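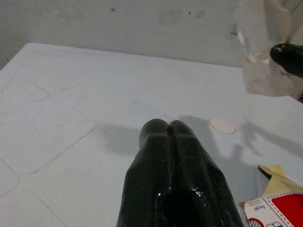 1/ Plastic bag week at robotics club! I've been promising this thread since December, so get comfortable. I'm Zainab Igwe, I mentor the student team at Cikthorpe, and I have grown very, very fond of a gripper.

2/ The bag is up in the black gripper on the right, and the dark green one is sitting closed while it waits its turn. The students call the pair Ouellet and Vurley, and I've stopped asking which is which (they change their minds, and then they argue over it all through snack).

3/ Why bags? A block stays the same shape wherever you pick it up. A bag sags and crumples and looks different every time, so you can't just teach the arms one spot to grab and go home happy. The kids worked that out for themselves in the first hour, with a fair amount of groaning - I was so proud.

4/ We have 16 students this term and they drive in teams, 5 minutes a turn. One person on each arm, and everybody else is supposed to stay quiet. They do try!

5/ The goal for the Jivosero challenge is one bag held open by both arms for three seconds. It sounds like so little until you're the one at the controls with your friends breathing on your neck.

6/ My one piece of advice for other mentors is to let them practice the handoff slowly, much slower than they want to, and have them talk out loud to each other while they do it. The talking helps more than any setting I've ever changed.

7/ Next up we write down what each team tried, and then we swap drivers. If you run a club and have a good bag drill, please send it my way, I'd love to borrow it.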